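How does a website know what you are using?

Maybe you have seen this already. You open a page on the family computer and it is wide, with a menu at the top and many boxes. Then you open the same page on a phone and it is narrow, and the menu is hidden behind three little lines. It is the same address. So who has changed the page?

To understand it, we need to meet two helpers. The first one is called the browser. It is the program that fetches pages for you. The second one is called the server. It is a computer, often very far away, that keeps the pages and sends them out.

When your browser asks for a page, it says a short hello. In this hello there is a line of text with the name of the browser and often the kind of device. This line is called the user agent. It is a bit like a name tag at a school visit. The server reads the tag and can say: "Aha, a phone! I will send the small page."

The website Sundorberg, where children can read animal stories, worked like this for many years. It had two sets of pages, one big and one small. There were 1,587 stories, and every story had to be made two times. If somebody corrected a spelling mistake in the big page, the small page still had the mistake. 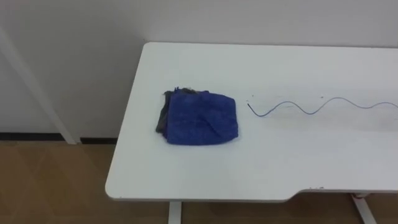 Today many websites do it in another way. They make only one page, and the page can change its own shape. We call this responsive design. Think of a towel. A blue one, folded into a flat square, takes up only a small part of a white table. If you open it, it covers much more, but it is still the same towel with the same blue. A responsive page does something similar. On a phone the boxes stand one under the other, and on a big screen they spread out side by side. The words inside stay the same.

How does the page know when to change? The people who build it write small rules. One rule can say: "If the window is narrow, put the pictures under the text." The browser measures the window and follows the rule. The page of the Stinard chess club has 18 such rules, and most of them are only for the menu.

You can try it yourself on a computer. Open a page you like and make the window slowly smaller with the mouse. Watch the menu and the pictures. On some pages they jump to a new place. On other pages nothing moves, and you must scroll to the side to read – then it is probably an older page.

Words to remember

Browser: the program that fetches and shows web pages.
Server: the computer that sends the pages.
User agent: the line of text that tells which browser is asking.
Responsive design: one page that fits itself to the window.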